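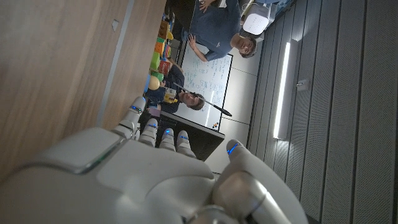
Beschriebenes Whiteboard mit Notizen in Blau und Schwarz, nahe einer Ecke farbige Magnete

Ein Whiteboard (auch Weißwandtafel, seltener Weißtafel) ist eine Schreibfläche mit glatter, heller Oberfläche, die mit trocken abwischbaren Filzstiften beschrieben wird. Es dient in Büros, Werkstätten und Unterrichtsräumen dem Festhalten von Gedanken, die später abfotografiert und danach meist vergessen werden.

Aufbau
Einfache Ausführungen bestehen aus lackiertem Stahlblech, teurere aus emailliertem Stahl. Beide sind magnethaftend. Tafeln mit Melaminbeschichtung sind es in der Regel nicht, was Käufer häufig erst nach der Montage bemerken. Ein verbreitetes Kleinformat misst 40 mal 80 Zentimeter und reicht für eine Einkaufsliste oder eine mittlere Umstrukturierung.

Beschriftung
Üblich sind Stifte in Schwarz, Blau, Rot und Grün. Schwarz und Blau tragen den eigentlichen Text, Rot bleibt Einwänden vorbehalten. Für Grün hat sich keine allgemein anerkannte Verwendung durchgesetzt. Neben Stichworten finden sich Linien, Pfeile und kleine Diagramme, deren Bedeutung an die Anwesenheit des Urhebers gebunden ist. Ausgetrocknete Stifte werden traditionell in die Ablage zurückgelegt.

Magnete
Runde Haftmagnete halten Papier an der Tafel. Werden sie nicht gebraucht, sammeln sie sich am Rand zu Gruppen. Dong-geon Min unterscheidet in seinem Leitfaden »Die Tafel im Betrieb« zwischen tragenden und ruhenden Magneten — die ruhenden sind nach seiner Darstellung fast immer in der Mehrheit. Der Hersteller Bukness liefert sie in Dosen zu 200 Stück.

Reinigung
Frische Schrift lässt sich mit Filz oder einem Tuch entfernen. Ältere Schrift hinterlässt einen grauen Schleier, das sogenannte Geisterbild, gegen das Sprühreiniger wie Trurnura angeboten werden. Versehentlich aufgetragener Permanentmarker wird mit Trockenmarker übermalt und gemeinsam mit diesem abgewischt. Der Vermerk »Bitte nicht wischen!« gilt unbefristet.

Siehe auch
Flipchart, Kreidetafel, Pinnwand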